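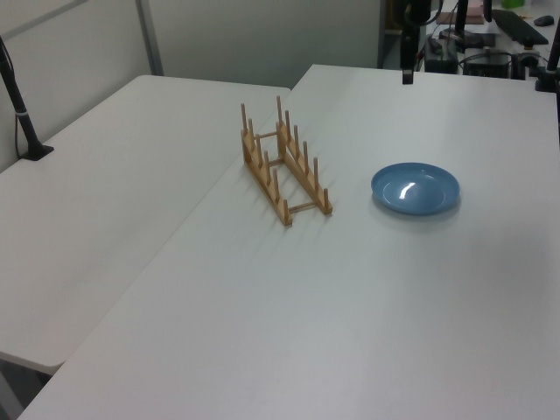 Dish rack and the blue plate.

13th June

Got home from Plutwood after one in the morning, slept until ten, and I still had glue on my forehead when I woke up. The show was good. I want to write it down while I remember the order of things, since the last few I left too long and they ran together.

I went on second. Doors were late because the bar had a problem with its card reader, so we all sat in the back room in full face for longer than planned. There are two mirrors back there and only one of them has decent light. I had done most of my makeup at home on the kitchen table and only needed the lashes and the wig, so I gave up the good mirror early and did the rest standing.

The count on the door was 57, which is the most Plutwood has had for a king and queen night. In March we had half that and it felt like performing for the chairs. Last night people were standing along the wall.

My first number was the office one, with the tie and the briefcase. I have now done it enough times that I don't think about the steps, and I could look at people. The mustache stayed on. I used the new adhesive from the shop in Grandlow and put it on in thin layers, letting each one dry before the next. It held through both numbers and was a pain to take off. My upper lip is red today. I will use more remover next time and not pull.

Second number was the new one, the slow ballad in the big suit. It went less well. I came in late on the first line of the lip sync and spent the whole first verse catching up. I don't think many people saw it, but I did, and my face went stiff. The jacket is also still too wide across the shoulders, even with the pads. When I lift my arms the collar climbs up to my ears. It looked funny, and it's not a funny number. I need to take it in at the back seam or find another jacket.

The binder was fine for the first half and too hot by the end. I took it off as soon as I was done and sat in a T-shirt with a glass of water. I had said I would do that every time and this is the first time I really did.

One of the queens from Cestivport closed the show. She does her own hair and it was enormous. She had a reveal under a reveal, and the room got very loud. Afterward she asked me how I do my jaw, and I showed her on the back of my hand with what was left of the contour. She thinks I should go darker under the cheekbone because the stage lights there wash everything out. I'm going to try it.

Money: my share of the tips came to 118. The adhesive, the parking and a sandwich come out of that. I put the rest in the envelope for the jacket.

A woman at the bar asked me whether I wanted to be a man. I said no, it's a character, and I like him, and I like going home and being me. She said she had only ever seen queens and didn't know there were kings. I get that a lot. I used to be annoyed by it and last night I wasn't. She stayed to the end and put money in the hat.

Today was slow. Laundry, dishes, washed the brushes and laid them on a towel. The shirt has foundation around the collar again and I don't think it will come out. I tried dish soap and then the stain bar and it only went paler. I listened to the ballad while I cleaned, over and over, trying to hear the breath before the first line. It's there if you listen for it, just after the piano drops out. I think I can use that to come in on time.

Ene has an open stage next month and I put my name down this afternoon. One number only. I want to do the ballad again, so the jacket has to be fixed before then. I pinned the back seam tonight and it already sits better. I'll sew it tomorrow after work.

Contact | Copyright, all entries by the author | Back to top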